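Fanless mini PC, dual LAN — throttling under sustained load

solder_wick
Running an Oravec slim barebone as a logging box. It sits at 59 degrees idle and drops its clock after 12 minutes of continuous writes. BIOS is current. Lid vents are clear. Is the stock thermal pad the weak point?

kelpline
Pad is fine on mine. Check the orientation. These are specced for vertical mounting, and lying flat costs you a fair bit of convection.

solder_wick
Vertical already, in the supplied stand.

bus_error_9
Disagree with kelpline on the pad. On the Drerdale board revision it doesn't reach the full width of the heat spreader. I swapped in a 2 mm pad and the throttling stopped.

kelpline
Different board, different standoff height. Put a thicker pad on the Oravec and you'll bow the PCB.

bus_error_9
Only if you torque the screws to the stops. Measure the gap first.

parallax_au
What's the NVMe drive? A hot SSD right under the CPU will drag the whole chassis up. Moved mine to the SATA bay and the behaviour changed completely. Ours does bench logging at the Parkness workshop, November onwards, no aircon. 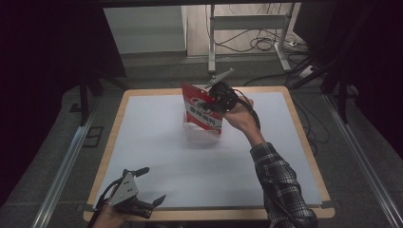 Work table, aluminium rails either side, snack bag in the gripper.

solder_wick
NVMe, single-sided, no heatsink. Will try SATA on Thursday.

kelpline
Log the drive temperature before you move it — otherwise you won't know which change did it.

bus_error_9
Still say pad.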